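# The Fine-Free Year

The Wistasville Public Library stopped charging late fees in April, and the first thing that came back was a waffle iron. It had been borrowed from the kitchen collection so long ago that the label on the lid still gave the old phone number. It was left on the returns desk before opening one Thursday with a note that said only "sorry."

"I wanted to frame the note," says Shirley Treloar, the library's director. "Then I remembered we'd have to catalog it."

Treloar had spent two budget cycles arguing that fines were costing the town more than they earned. Her numbers were not thrilling, but they were hard to get around. The library had 1,545 blocked cards, most of them blocked over sums that wouldn't buy lunch, and 899 of those belonged to people under eighteen. The money that did come in went largely toward mailing letters to people who owed money.

The town council heard all this with the expression councils reserve for things they'll approve next year. One member worried aloud about moral decay. Another asked whether teenagers still read. Delwyn Cosgrove, who has been on the council long enough to have a parking space, wanted to know what would stop somebody from simply keeping a book forever.

"Same thing that stopped them before," Treloar told him. He voted yes, though he asked that his sigh be entered in the minutes.
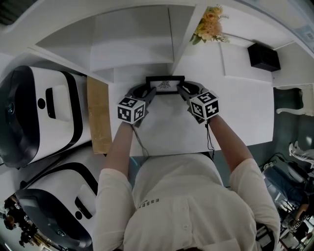 ## What the teenagers did

The cards were unblocked overnight. The teenagers took longer. Waraporn Paisan, the teen services librarian, mailed postcards to every one of them and got a handful of visits in the first month, two of which were to ask about the bathroom.

So she went looking. She set up a folding table outside the Clarnaseo rec center after school, with a laptop and a box of paperbacks she described on her sign as "slightly haunted." She did it for six weeks. By the end she had handed out so many horror novels that the shelf at the main branch looked like a mouth after a hockey game.

Prapai Wiriya, sixteen, had been blocked since fourth grade over a book on sharks. "I thought I'd get arrested," she says. "I used to cross the street." She now runs the Saturday manga group, which has 27 members and a waiting list she enforces without mercy.

## The books that never come home

Some things do vanish. Replacement costs still apply if an item is gone for good, and Montri Nuchit at the circulation desk still makes the calls. He has a soft voice and people tend to confess to him. One man admitted he'd been using an atlas to level a washing machine, and asked if he could renew it.

Nuchit gave him three more weeks.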